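Ticket 209: Dell-Desktop, Gehäuse offen, Festplattenträger und leerer Sockel
Standort Prurnercombe, Werkstatt. Bearbeitung: Settimio Serra. Rückfragen: Adelmo Amato.
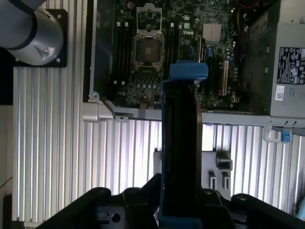 Muss der Prozessor wieder im Sockel sitzen, bevor die Festplatte eingebaut wird?
Die Reihenfolge ist für die Platte egal. Wir bauen trotzdem zuerst Prozessor und Kühler ein, dann den Speicher und die Laufwerke zum Schluss, weil man mit dem Träger im Gehäuse schlechter an die Stecker am Rand der Platine kommt.

Status: gelöst
Priorität: normal
Eröffnet: 15.09.2021

Fehlermeldung des Anwenders

Rechner geht beim Einschalten kurz an, Lüfter läuft hoch, dann wieder aus. Kein Bild. Nach mehreren Versuchen bleibt er an, findet aber keine Festplatte. Im Gerät ist eine Platte aus der alten Zunex-Bestellung, 1000 GB. Laut Anwender wurde nichts umgebaut. Im März war das Gerät schon einmal wegen Lüftergeräuschen bei uns, damals nur gereinigt.

Verlauf

Serra, 08:40
Gerät vom Strom getrennt, Einschaltknopf gedrückt gehalten, auf die Seite gelegt, Deckel ab. Träger mit der Platte herausgenommen. Datenkabel sieht am abgewinkelten Stecker geknickt aus. Platte am Testrechner angeschlossen, wird sofort erkannt, SMART ohne Auffälligkeiten. Also liegt es nicht an der Platte.

Serra, 09:15
Anderes Datenkabel, gleicher Anschluss auf der Platine: Platte wird erkannt, wenn der Rechner überhaupt anbleibt. Das kurze Ausgehen besteht weiter. Zwei getrennte Fehler.

Amato, 09:30
Bitte Netzteil gegentesten, bevor an der Platine etwas gemacht wird. Im Regal bei den Marchetti-Teilen liegt noch eins mit 300 Watt, Stecker passen.

Serra, 10:05
Netzteil getauscht, keine Änderung. Originalnetzteil wieder eingebaut. Danach Speicher: alle Module raus, dann einzeln in den ersten Steckplatz. Immer dasselbe Verhalten.

Serra, 10:50
Kühler abgenommen. Wärmeleitpaste bröselig und nur noch am Rand vorhanden. Prozessor herausgenommen und die Unterseite unter der Lampe angesehen, an einer Ecke Pastenreste auf den Kontaktflächen. Mit Isopropanol und fusselfreiem Tuch gereinigt. Sockel mit der Lupe kontrolliert, keine verbogenen Kontakte gefunden. Im Sockel selbst nicht gewischt, nur vorsichtig mit dem Blasebalg ausgeblasen.

Amato, 11:10
Wer hat im März die Paste gemacht?

Serra, 11:12
Steht nicht im Ticket. Da steht nur "Lüfter gereinigt".

Serra, 11:45
Prozessor eingesetzt, Markierung am Dreieck ausgerichtet, Halteplatte geschlossen, Hebel eingerastet. Neue Paste, Kühler über Kreuz angezogen. Ein Speichermodul drin, Rechner startet und bleibt an. Danach die restlichen Module dazu, ebenfalls in Ordnung. Einmal hat er beim ersten Start nach dem Bestücken länger gebraucht, das ist bei geänderter Speicherbestückung normal.

Serra, 13:20
Festplattenträger wieder eingebaut, neues Datenkabel bleibt drin. Beim Einschieben darauf geachtet, dass das Kabel nicht zwischen Träger und Gehäuse kommt. Genau da dürfte der Knick im alten Kabel entstanden sein. Träger rastet hörbar ein. Stromkabel von hinten durchgeführt.

Serra, 13:35
System startet von der Platte. Dateisystem geprüft, keine Fehler. Lasttest mit Jakero gestartet.

Serra, 15:50
Lasttest ohne Abbruch durchgelaufen. Danach 5 Kaltstarts mit jeweils gezogenem Netzstecker, alle in Ordnung.

Ursache

1. Verschmutzte Kontaktflächen am Prozessor, vermutlich durch alte Paste. Ganz sicher ist das nicht, denkbar ist auch, dass der Prozessor nicht sauber saß. Nach Reinigung und Neueinbau ist der Fehler weg.
2. Beschädigtes Datenkabel der Festplatte.

Teile

Ein Datenkabel, gewinkelt, aus dem Lager. Wärmeleitpaste. Altes Kabel entsorgt, bitte nicht wieder in die Kiste legen.

Hinweise für ähnliche Fälle

Bei offenem Sockel keine Schrauben oder Kabel darüber führen. Wenn das Gerät länger liegen bleibt, Schutzkappe aufsetzen, ein paar davon liegen in der Schublade unter dem Testrechner. Nach jedem Eingriff am Kühler bitte ins Ticket schreiben, ob die Paste erneuert wurde.

Amato, 16:10
Gerät kann zurück. Anwender ist informiert und holt es morgen früh ab. Ticket geschlossen.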